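Tudis Evening School
Interiors, Year One
Handout 4: Finish and Sheen
Tutor: Diarmuid Doherty
Revised January 23, 2021

Last time we dealt with colour on its own, as if a painted wall were the same at every hour and from every chair. This week's notes are on finish, meaning how smooth or rough a surface is and how it sends light back. Two rooms can be painted from the same colour card and look quite different because one was done in matt and the other in satin.

Please bring the sample boards from week three. You will need the grey one and at least one of the whites.

Two kinds of reflection

When light lands on a very smooth surface, most of what bounces back leaves at the same angle at which it came in. This is called specular reflection. A mirror is the extreme case, but gloss paint, glazed tile, varnish and bare metal all do it to some degree. You see a bright patch or line in one place, and if you move your head the bright patch moves too.

When light lands on a rough surface it is sent off in all directions. This is diffuse reflection. Plaster, chalk, unglazed brick, wool and good matt paint behave like this. The brightness hardly changes as you walk past.

Nearly every real surface does both. Satin paint has a diffuse base with a weak specular layer on top. Polished stone has a strong one. When we talk about the sheen of a finish we mean how much of the second kind is mixed in with the first.

Dark colours show sheen more than pale ones. A white wall is already sending back most of the light, so a highlight on it has little to stand out against. On dark grey or navy the same highlight is obvious. Edges catch it first: a thin bright line along the border of a dark surface is often what tells you the shape of the thing.

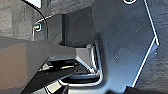 PART A: PAINT SHEEN IN DOMESTIC ROOMS

Paint makers use their own words and do not agree with each other. What one firm calls eggshell another calls satin. For this course we use four terms.

Flat matt. Almost no sheen. Hides bumps and filler marks well. Marks easily, and rubbing can polish it so that you get a shiny patch where the hand has been.

Soft sheen. Slight glow when you look along the wall. Wipes down better than matt. Shows up poor plastering beside a window.

Satin. Used on doors, skirting and some furniture. Clear highlights but no sharp reflections.

Gloss. Sharp highlights, sometimes a readable reflection. Tough. Every brush mark shows.

The Dreltia chart handed out in class gives sheen as a number from a meter set at a fixed angle. You do not need to learn the numbers. You do need to know that a figure taken at one angle cannot be compared with a figure taken at another, so check the small print before you put two makers side by side.

Exercise 1. Take the grey board and stand by a window. Hold it flat and look straight down at it. Then raise it slowly to eye level until you are looking along it. Write down the point at which the surface starts to look paler. Repeat with the white board. Work in pairs and allow 15 minutes.

Most people find the change on the grey board quickly and argue over the white one. Write down what you see and leave the arguing for the discussion.

PART B: DIRECTION OF LIGHT

A surface has no look of its own apart from the light that falls on it. The same wall lit from the front and lit from the side may as well be two walls.

Front light flattens. It fills in small shadows, so rough plaster looks smoother and folds in cloth look shallower. Side light does the reverse. If you want to show off a woven hanging, put the lamp to one side. If you want to hide a bad patch of filler, do not put a wall light above it.

Large soft sources, such as a north window or a shaded ceiling fitting, give soft edges to shadows. Small bare sources give hard edges and small, fierce highlights. Students often blame the paint for glare when the lamp is at fault - try changing the lamp first, as it is cheaper.

Inside cupboards, alcoves and wardrobes the light arrives through one opening and then bounces between the sides. With pale matt linings it spreads about quite evenly and you can tell one garment from another. With dark linings most of it is lost on the first bounce, and navy and black clothes become very hard to tell apart. There is also the matter of colour pick-up. A strong warm colour close to a white panel will tint the panel slightly, most of all in the corner where the two are nearest. 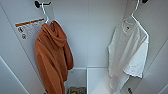 Colour pick-up happens on a larger scale too. A red carpet will warm the lower part of a white wall, and a lawn outside a low window will send a green cast on to the ceiling in July. Clients notice this and think they have been sold the wrong white. In the Gorero flat, which we visit later in the term, the hall was repainted twice before anyone thought to look at the floor.

There are three ways to deal with it. You can change the source of the colour, you can choose a wall colour that leans slightly the other way, or you can accept it. The third is often the right answer in bedrooms, where a little warmth does no harm. Kitchens are more awkward, as people want to judge whether food is cooked.

Cloth deserves a note of its own. Most fabric is diffuse, but the direction of the fibres matters. Velvet looks light when brushed one way and dark when brushed the other. Brushed cotton and fleece are softer in look than a tight plain weave of the same dye, as the loose fibres on the surface scatter the light and blur the edges of the folds. Silk and some linings have a clear sheen that runs across the thread. Always look at a curtain sample hanging, with the folds in it. Flat on a desk it tells you very little.

Exercise 2. Choose one corner of a room at home. Look at it in the morning, at midday and after dark with the lamps on. For each, note where the brightest part is, where the darkest part is, and whether the white surfaces look warm or cool. Spend up to 20 minutes on writing it up. A rough sketch is welcome but will not be marked.

Reading

Boros reader, pages 271 onwards, on gloss and glare. The section on outdoor paint can be skipped.

The samples drawer is now in room 903. Please put the boards back with the labels facing out.

Next handout: lamps and colour temperature.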